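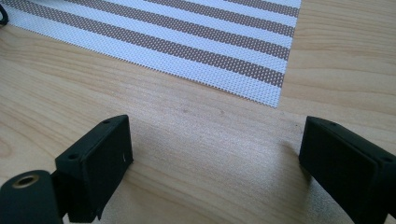 Weaving is a way of making cloth from threads. It needs two sets of threads. The first set is stretched tight and stays still while the weaver works. These threads are called the warp. The second set is called the weft. The weft goes across the warp, over one thread and under the next, until it reaches the side. Then it turns around and comes back.

On the way back, the weft does the opposite. Where it went over a thread before, it now goes under. This locks the threads in place. If the weft took the same path every time, the rows would slide apart.

## Looms

A loom is a frame that holds the warp tight. A small loom for beginners might have 30 warp threads. A wide loom for making cloth can have 2000.

Going over and under 2000 threads by hand would take a very long time. Most looms solve this with a part that lifts every second warp thread at once. The gap that opens is called the shed. The weaver passes the weft straight through the shed, closes it, and opens a new one with the other threads lifted.

## Plain weave and open weave

Over one, under one is called plain weave. Bed sheets are often made this way. When the threads are pushed close together, the cloth is tight and little light gets through it.

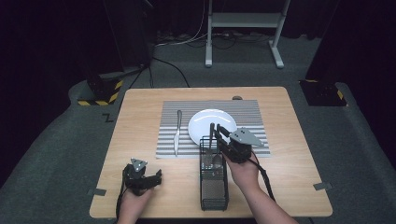
When the threads are spaced apart, small holes are left between them. This is open weave. Air and water pass through it easily. Thin, slippery threads can move around in an open weave, so the maker may use stiff threads or heat the cloth to fix the crossings - window screens made of coated thread are often treated like this.

## Where stripes come from

Stripes can be made in two ways.

- Change the color of the warp. The stripes run along the length of the cloth.
- Change the color of the weft. The stripes run from side to side.

If both are changed, the stripes cross and make checks.

## Try it

You need stiff cardboard, scissors, string, and yarn in two colors.

1. Cut 13 small notches along the top of the cardboard and 13 along the bottom.
2. Wind the string up and down through the notches. Tape the ends to the back.
3. Weave the first color over and under for six rows.
4. Push the rows down with a fork.
5. Change to the second color and weave six more.

Do not pull the yarn hard at the turns, or the sides will bend inward.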